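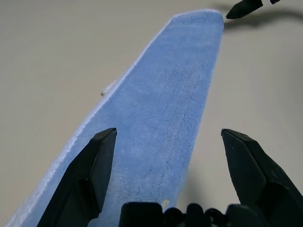 The Mirnosley obituary archive now holds 193 notices, keyed from the bound volumes of the Shearer weekly paper, and almost all of them can be searched by surname. The grant asked for the notices up to the closing of the Wistum mill, and we have 34 left to type. Dusting has eaten more hours than typing. A light blue cloth with a soft pile and a pale stitched border does well on cloth bindings and poorly on leather, which sheds on everything, including me.

Spelling remains lively. One Zandow family appears under 7 spellings, three of them in a single notice. We kept each as printed and added a cross-reference, after a cousin wrote in to defend the worst one.

Families have asked for 3 corrections since the last report. Two were dates. The third concerned a man described in print as "a tolerable fiddler," which his granddaughter wanted raised to "gifted." We declined and attached her letter.

Spending is under budget, mostly on account of the scanner we still haven't bought. I'd like to move that line to binding repairs and need your approval by May.

Yolanda Yupanqui, project lead

Last updated: April
Filed under: Obituaries & Family Notices, Grant Reports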